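Thaler Two-Hand Teaching Kit, by Timari

If you've ever tried to teach an arm a fiddly job by typing in positions one at a time, you'll know why we're so fond of this kit! You take hold of the small controller arms, move them the way you'd like the work done, and the big arms follow along. It suits light bench work with small plastic parts, and most folks settle into it sooner than they expect.

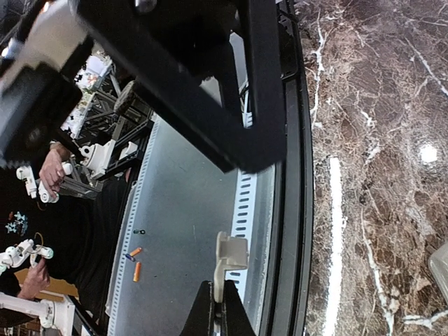 Do I need to know how to program to use it?

Most of our customers don't. Recording, replaying and trimming are all done from one plain menu, and the printed guide takes you through your first job.

The kit comes with black gripper fingers, wrist camera and mounts, plus 7 practice jobs we put together at our Desham workshop (the sorting one is a favorite around here). Spare finger pairs are $209, and the longer cable set is $100.

Not sure whether it'll fit your bench? Write to Salim Nyanda on our sales desk with your measurements, and he'll gladly work it out with you.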